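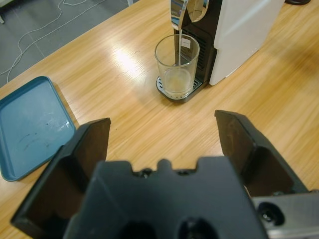

Zuletzt aktualisiert: 11. Januar 2018
Lesezeit: 8 Minuten

Betreff: Re: [altwood-bau] Greifer und Trinkglas, wie fest ist fest?
Von: Zhenhua Xiao
An: altwood-bau

Hallo Sayaka, hallo alle,

danke für die lange Mail! Ich wollte eigentlich gleich gestern antworten, bin dann aber am Arm hängen geblieben (wie immer: nur noch schnell einen Durchlauf, und plötzlich ist es dunkel). Ich antworte mal zwischen deinen Zeilen, sonst vergesse ich die Hälfte.

Sayaka Mizuno schrieb:
> Hallo Zhenhua,
>
> du hattest beim Juni-Treffen erzählt, dass du den Arm aus der
> Altwood-Werkstatt mit nach Hause nimmst und ihn an die
> Kapselmaschine stellst. Was ist daraus geworden? Ich sitze gerade
> vor demselben Greifertyp und zerdrücke damit Joghurtbecher.
>
> Mich würde vor allem interessieren, wie du die Finger am Glas
> einstellst. Kraft begrenzen oder feste Position anfahren?

Position, und zwar stur. Ich hatte lange die Kraftbegrenzung probiert, also Strom am Motor messen und bei einem Schwellwert anhalten. Bei einem Holzklotz geht das prima. Beim Glas war mir der Unterschied zwischen "liegt gerade an" und "oh je" zu klein, und die Messung rauscht auf meinem Board ziemlich. Jetzt fahre ich die Finger auf einen festen Wert zu, bei mir 1737 im Positionsregister, und nehme immer dasselbe Glas. Gerade Wände, kein Henkel, nichts Konisches. Mit einem Glas, das nach oben weiter wird, kannst du dir die Nachmittage ruinieren, weil die Finger je nach Höhe woanders anliegen und das Ding beim Heben langsam nach unten wandert.

Den Wert kannst du nicht einfach übernehmen, der hängt davon ab, wie dein Greifer genullt ist. Ich mache das so: Finger ganz auf, Nullpunkt setzen, Glas von Hand dazwischenhalten, in kleinen Schritten zufahren, bis es sich nicht mehr drehen lässt, und dann noch 14 Schritte drauf. Und bitte mit einem Handtuch drunter, beim ersten Mal.

Die Strombegrenzung habe ich trotzdem noch drin, aber nur als Notbremse. Wenn die anspringt, gehen die Finger auf und der Arm bleibt stehen.

> Zweite Frage: die Kamera. Sitzt sie bei dir noch am Handgelenk
> oder hast du sie auf ein Stativ gestellt? Bei mir verdecken die
> Finger immer genau das, was ich sehen will.

Noch am Handgelenk, und sie bleibt da auch! Die Finger nehmen natürlich einen Haufen Bild weg, das stimmt. Unten hast du fast nur schwarzes Gehäuse, links und rechts die Finger, und das Interessante spielt sich im Spalt dazwischen und darüber ab. Solange der Greifer beim Anfahren weit offen ist, reicht mir das aber. Ich sehe zwischen den Fingern die Tischplatte und weiter oben das Glas auf dem Gitter und den Auslauf darüber. Den unteren Teil vom Bild werfe ich vor der Auswertung einfach weg, da steht ja sowieso immer dasselbe drin. Das hat übrigens auch der Erkennung gutgetan, die hatte vorher eine große Liebe zu der Schraube im silbernen Winkel unten rechts und hielt sie hartnäckig für irgendwas Greifbares.

Was mich viel mehr geärgert hat, ist das Licht. Ich habe hier einen hellen Holztisch, und von der Deckenlampe kommt ein Glanzfleck drauf, der ausgerechnet direkt links neben dem Glas landet. Für die Kantensuche ist so ein Fleck ein Fest. Dazu der verchromte Auslauf, in dem sich der halbe Raum krumm spiegelt. Ein durchsichtiges Glas vor einem schwarzen Lüftungsgitter mit senkrechten Schlitzen zu finden, ist ja auch nicht gerade das, was man sich für den Anfang aussuchen sollte ... na ja, ich habe es mir ausgesucht.

Meine Lösung ist nicht elegant: Ich suche das Glas gar nicht mehr direkt. Ich suche die weiße Seitenwand der Maschine, die ist groß und glatt und hat unten diese runde Ecke, und von dort rechne ich rüber zum Gitter der Tropfschale. Das klappt, solange die Maschine nicht verdreht steht und das Glas ordentlich auf dem Gitter. Mit einem hellen Tuch über der Tischplatte wäre der Fleck vermutlich weg, aber dann rutscht mir das Tablett.

> Und nimmst du noch die alte Steuerung? Ich habe gehört, du bist
> umgestiegen, und bevor ich mir jetzt den ganzen Kram neu
> verkabele, wüsste ich gern, ob es sich lohnt.

Jein. Die Motoren hängen weiter am Skilard-Board, das habe ich nicht angerührt, das läuft. Neu ist nur die Brücke zum Rechner, da sitzt jetzt das Pravbridge-Modul dazwischen. Vorher hatte ich Aussetzer, wenn Kamera und Motoren am selben Anschluss hingen, und zwar immer mitten in der Bewegung (super, wenn man ein volles Glas in der Luft hat). Seitdem ich beides getrennt habe, ist Ruhe. Ob es am Modul liegt oder einfach an der Trennung, kann ich dir nicht sagen, ich habe beides am selben Abend umgebaut. Ja, ich weiß. Man soll immer nur eine Sache ändern.

Für den Ablauf nehme ich Li, das kleine Skriptding, das wir in der Werkstatt auch für die Fräse benutzen. Das ist eigentlich für etwas ganz anderes gedacht, aber man kann so schön einen Schritt nach dem anderen hinschreiben und jeden einzeln wiederholen. Mein Ablauf sieht im Moment so aus:

 tablett_pos lesen
 maschine suchen
 anfahren, finger offen
 warten bis auslauf trocken
 zufahren
 heben, langsam
 rüber zum tablett
 absetzen, finger auf

Das mit dem Warten ist der Schritt, an dem ich gerade hänge. Ich wollte es erst über die Zeit machen, aber je nach Kapsel läuft die Maschine unterschiedlich lange, und nachtropfen tut sie auch noch. Also schaue ich mir jetzt mit der Handgelenkkamera den Streifen zwischen Auslauf und Glas an und warte, bis sich dort nichts mehr ändert. Bei dunklem Kaffee müsste das gut gehen, aber bei so einem dünnen, hellen, milchigen Strahl ist der Kontrast mies, und vor dem Chrom verliere ich ihn komplett. Weiter unten, vor dem Schwarz der Front, geht es besser. Ich probiere als Nächstes, nur diesen unteren Teil auszuwerten und dann noch zwei Sekunden dranzuhängen. Wenn jemand von euch so etwas schon gemacht hat, gern her damit!

> Letzte Sache: was für ein Tablett nimmst du? Das aus Metall in
> der Werkstatt ist furchtbar laut.

Das blaue aus Kunststoff, so ein Blaugrün eher. Es hat einen hochstehenden Rand, und da muss man beim Absetzen etwas aufpassen, dass man nicht mit dem Glasboden hängen bleibt. Ich gehe deshalb erst hoch, dann seitlich und dann senkrecht runter. Es hat ein paar Schrammen, die stören nicht. Es liegt links auf dem Tisch, also von der Kamera aus gesehen links. Beim Anfahren der Maschine schiebt sich der linke Finger ins Bild vor die Ecke vom Tablett, deswegen steht oben im Ablauf auch "tablett_pos lesen" als Allererstes. Das war vorher andersherum, und dann hatte ich jedes Mal eine Ecke zu wenig.

Noch ein Tipp, nach dem du nicht gefragt hast: Befestige alles, was auf dem Tisch steht, oder zeichne dir wenigstens die Umrisse mit Klebeband an. Ich rede hier groß von Bilderkennung, aber ein gutes Drittel meiner Fehler kam davon, dass ich die Maschine beim Wassernachfüllen verschoben habe. Und leg die Kabel vernünftig. Bei mir liegen sie immer noch in Schlaufen über den Fliesenboden, und ich bin schon einmal mit dem Fuß in einer hängen geblieben, während der Arm unterwegs war. Er hat es überlebt, der Kaffee nicht.

Zu deinen Joghurtbechern: Welche Finger hast du denn drauf, die originalen mit dem hohlen Profil oder die gedruckten aus der Werkstatt? Die gedruckten geben ein bisschen nach, was bei Bechern vielleicht sogar hilft. Meine sind innen inzwischen etwas abgerieben, und ich überlege, ob ich einen dünnen Gummistreifen reinklebe. Dann stimmt allerdings der Wert fürs Zufahren nicht mehr und ich fange wieder mit dem Handtuch an. Hat das hier schon mal jemand gemacht, und womit geklebt? Sekundenkleber traue ich mich nicht.

Das Skript schicke ich dir gern, aber gib mir noch ein bisschen, da stehen momentan lauter Zahlen mitten im Code und Kommentare, die ich lieber vorher lösche. Den Winkel für die Kamera kann ich beim nächsten Mal in die Werkstatt mitbringen, falls du die Bohrungen abnehmen willst.

Viele Grüße
Zhenhua

PS: Falls noch jemand so eine Tropfschale mit Lochgitter übrig hat, bitte melden. Ich hätte gern eine zum Üben ohne Maschine dran.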